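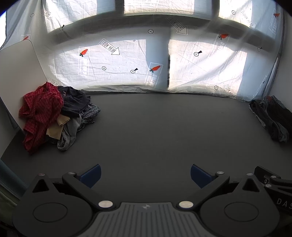
Ob man so etwas denn nicht einfach programmieren könne, kam neulich als Frage zu unserer letzten Galerie, ein Hemd habe doch immer dieselben zwei Ärmel. Das stimmt natürlich, und wir haben uns über die Frage sehr gefreut, weil sie uns selbst am Anfang lange beschäftigt hat. Nur liegt so ein Hemd eben jedes Mal anders da, mal mit dem Kragen unter dem Rücken, mal mit einem Ärmel, der sich irgendwo in der Mitte versteckt. Deshalb machen wir die Handgriffe im Projekt Tolteo lieber vor, mit Greifern in der Hand, Stück für Stück, und das geht mit Stoff erstaunlich gut (auch wenn man sich beim Falten zuerst vorkommt wie mit Fäustlingen an).

## Wäsche vormachen bei Grumari

15. Februar 2019

Wer zum ersten Mal mitmacht, bekommt von uns 10 Minuten zum Ausprobieren, bevor überhaupt etwas aufgenommen wird. Danach wird es meistens ruhig am Tisch, denn das Zugreifen braucht Aufmerksamkeit: langsam heranfahren, den Stoff zwischen die blauen Polster nehmen, kurz warten, dann erst bewegen. Kariertes mögen wir besonders gern, da sieht man gleich, ob eine Kante schief läuft – und schief läuft sie anfangs bei jedem.
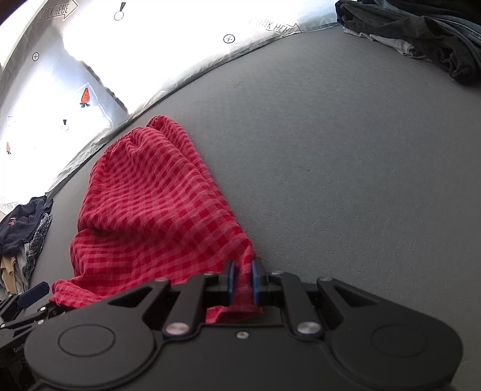 Beim Loslassen passieren übrigens die meisten Fehler. Man öffnet die Finger zu schnell, der Stoff rutscht ein Stück mit, und schon ist die schöne Kante wieder dahin. Wir lassen solche Durchgänge trotzdem gelten, solange die Falte danach in Ruhe nachgebessert wird, denn gerade vom Nachbessern soll die Maschine ja auch etwas mitbekommen. Geplant waren für den Winter 2000 Vorführungen, geworden sind es 2564, und darüber sind wir schon ein bisschen stolz!
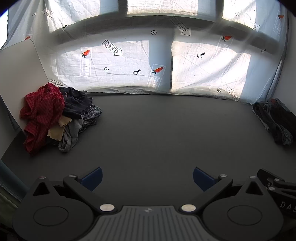
Nach 20 Teilen wird bei uns gewechselt. Die Greifer sind auf Dauer doch schwerer, als sie beim ersten Anheben wirken, und müde Handgelenke falten anders als frische. Bis Juni möchten wir dieselben Handgriffe auch ferngesteuert zeigen, mit dem Arm von Destuvard, der sich bisher leider noch etwas steif anstellt, sobald es an dünne Stoffe geht. Ob wir danach bei Hosen und Hemden bleiben oder uns endlich an die Spannbettlaken wagen, darüber reden wir noch. Wer Wünsche hat, schreibt uns bitte einfach unter die Galerie, wir lesen alles und antworten auch, manchmal ein wenig verspätet.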